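### 4.2 Recording a set

1. Start the Skorkum logger before you move the arm.
2. Record 75 tries per object. The Kuusk sheet says more is always better – I doubt it.
3. Label each try the same day, failures included.

Head view first, then three from the wrist:
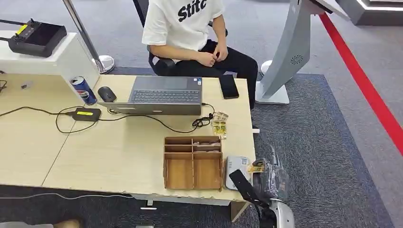
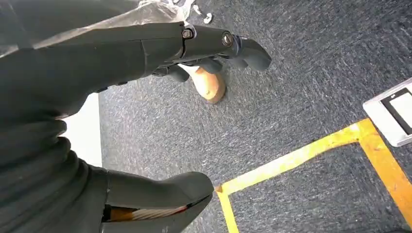
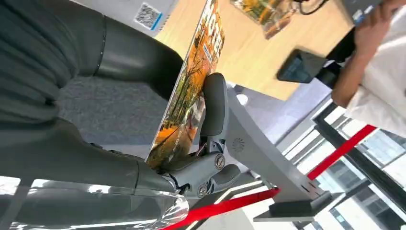
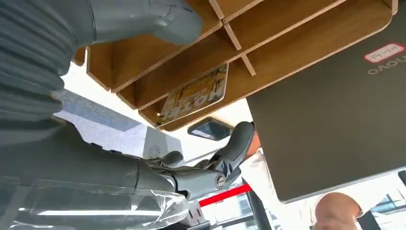
Giang Hà disagrees about the 75, and wants 700 before anyone judges the grasp model.

**Caution:** don't copy old tries to pad out a set. The score will go up and the grasping won't.

4. Close the logger, then check the file opens.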